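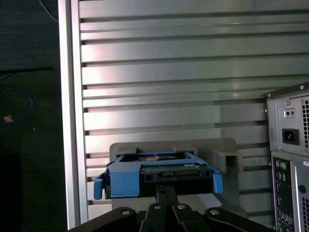
The Satellite That Comes By at Breakfast

My alarm went off at 4:40 in the morning and I lay there trying to remember why I'd agreed to any of this. Then I remembered: Pirnevis. A satellite with the body of a shoebox and, according to the people who love it, the temperament of an elderly cat. It was due over Drestbridge a little after 5:15, and if I wanted to hear it I had to be on a hill with a thermos before it came up.

I should say right off that I'm not a space person. I write about bicycles, mostly, and sometimes boats. But last winter I got stuck at a wedding table next to Armelle Perrin, who runs the ground station at Drestbridge, and she spent the whole fish course telling me about a satellite that had been given up for dead and then started talking again. I went home and couldn't stop thinking about it. So I wrote to her, and she wrote back the same evening with directions, a parking tip and the words "bring gloves."

The station is up a gravel lane behind a row of allotments (community gardens, if you don't speak British television). I'd pictured a giant white dish. What they have is a pair of long antennas that look like the TV aerial on my grandmother's roof, crossed and bolted to a motor that swivels them around. The motor makes a noise like a coffee grinder. Next to that is a shed with a heater, a desk, two radios and a kettle that takes forever.

Armelle was already in there when I arrived, wearing a ski hat and eating toast. "You've got eleven minutes," she said. "Sit on the box."

I sat on the box.

Pirnevis is a cubesat, one of those small satellites built from standard-size units and carried up as extra cargo alongside something bigger and more expensive. It weighs 2 kilograms. Its job was to measure how the thin upper air thickens and thins as the sun gets moody, which matters a lot if you're trying to work out when old satellites will come down. The sensors came from a company called Drisent, the radio was built in a university basement, and the software was written by Natália Doležal, who was then a graduate student and now describes that code as "a teenager's bedroom."

For its first months it worked beautifully. Then one morning it came over the horizon and said nothing at all. They tried the next pass and the one after that. They kept trying for weeks, sending the wake-up command and listening to hiss. The money for the project ran out, the team drifted off to other work, and the mission page got one of those sad notes at the top in italics.

Armelle kept listening anyway. She's a bit vague about why. The antenna was there, she said, and the computer could point it by itself, so all it cost was electricity and the occasional squirrel problem. Every pass got a line in the log with a number next to it, and nearly every line said the same thing: no signal.

Pass 905 said something else. 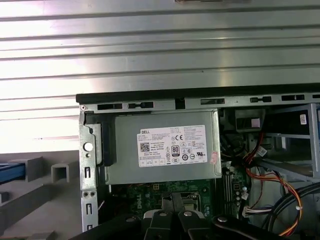

Last updated in April, with a corrected time for the morning pass

I've seen the log entry, because she printed it and taped it up over the kettle. It reads "beacon??? check!!" and there's a smear of something across it that she swears is marmalade. What the station had picked up was a short burst of Morse code, the call sign and a battery reading, over and over, weak but clear enough to copy by ear. She called Natália, who was in a supermarket, and held the phone up to the speaker. Natália says she left her cart in the cereal aisle.

So what happened? The best guess is that the battery had failed in a way that stopped it from holding a charge but still let power through from the solar panels. For a long time it had been blocking everything. Once it failed a little more, in a kinder direction, the satellite could run straight off sunlight. Which means Pirnevis is now a daytime creature! It wakes up every time it comes out of the earth's shadow, with no memory of having been awake before. It thinks every orbit is its first. It announces itself, reports a battery voltage that makes no sense, and waits for orders.

I found this unbearably sad when Armelle explained it to me on the box. She thought it was hilarious.

It's also a pain to work with. The onboard clock resets to zero every time the power drops, so the measurements come down with no useful time on them. The old trick of loading up a week's worth of commands in advance is out of the question. Anything you want it to do, you have to ask for during a single pass, while it's above your horizon and in sunlight, and you have to get the answer back before it sets. A good pass gives you ten minutes or so. A bad one gives you three, low over the allotments, with somebody's greenhouse in the way.

Natália rewrote her half of the conversation to suit. She showed me on her laptop over a video call, talking very fast, with a cat walking back and forth behind her. The old ground software was polite: it asked the satellite how it was, waited for a full health report, checked it, and only then got down to business. The new version barges in. It hears the beacon, sends one command to switch on the Drisent sensors, and starts recording whatever comes back. The ground computer puts its own time on each packet as it lands, and the satellite's confused clock is simply ignored.

I asked whether the data is any good.
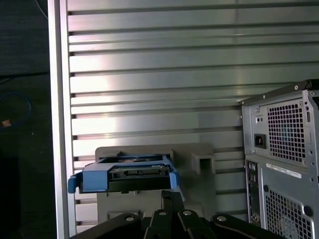 "It's patchy," she said, "and I'd be embarrassed to show it to my old supervisor." But she did show him, and he's now on the mailing list. The readings come in little strips, one for each pass, with big blanks in between where Pirnevis was over an ocean or in the dark. A single strip doesn't tell you a whole lot. Stack up a season of them and you can see the upper atmosphere puff out after a solar storm and settle back again, and that's the very thing the satellite was sent up to look at.

The blanks bothered them both, though, and the obvious cure was more ears. Armelle put a message out on a couple of amateur radio boards asking if anyone under the flight path fancied joining in. She expected a handful of replies and got 25. There's a retired ferry engineer, a high school radio club, a couple who live on a canal boat and have to re-aim their antenna every time they move. The most serious of the lot is the Procházka observatory, which is an optical place (telescopes, dome, gift shop) that had a radio mast sitting unused behind the parking lot. They're now the second-busiest station in the network and a little competitive about it.

None of these people get paid. What they get is a shared spreadsheet, a chat group that never sleeps, and the occasional strip of numbers with their station's name on it. I joined the chat group for research purposes and I have not left. Somebody posts a sunrise most mornings. There was a very long argument in March about coax connectors that I followed like a soap opera.

Anyway, back to the shed. At 5:14 Armelle put her toast down and turned up the volume. The motor outside began to grind. For a bit there was only hiss, and I was composing a gracious sentence in my head about how it's fine, these things happen, when I noticed the hiss had a shape in it. A thin little whistle, dipping in pitch as it came toward us and then passed. Dots and dashes. Armelle was mouthing the letters along with it, the way you'd mouth the words to a song in the car.

She let me click the button that sends the command. It's a gray button on a gray screen and it says SEND. I clicked it, a column of numbers started to roll up the window, and I yelled, I'm afraid, right in her ear.

We lost it over the greenhouse. She saved the file, typed a line in the log, and asked if I wanted to wait for tea before I drove home, since I'd come all that way and the kettle still hadn't boiled. 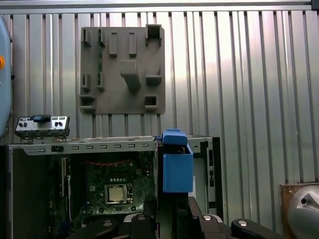 Gray fixture plate on a ribbed aluminum wall.

Pirnevis won't be up there forever. The same thin air it measures is dragging on it, and every orbit is a hair lower than the last. Natália runs a prediction whenever the sun acts up, and the latest one gives it 30 months before it burns. It'll keep sending as long as the sun's on its panels, so there's a decent chance that somebody in the group will catch the last strip, and there's already some jockeying over who. The canal boat people have offered to move.

I asked Armelle what she'll do with her mornings afterward. She said there's another one she's been listening for, launched by a school years ago, quiet since its second day. She's pointed the antenna at it a few times already, in between passes. Nothing yet, but she's started a new log, and she's told me to set my alarm for a week when the weather's warmer.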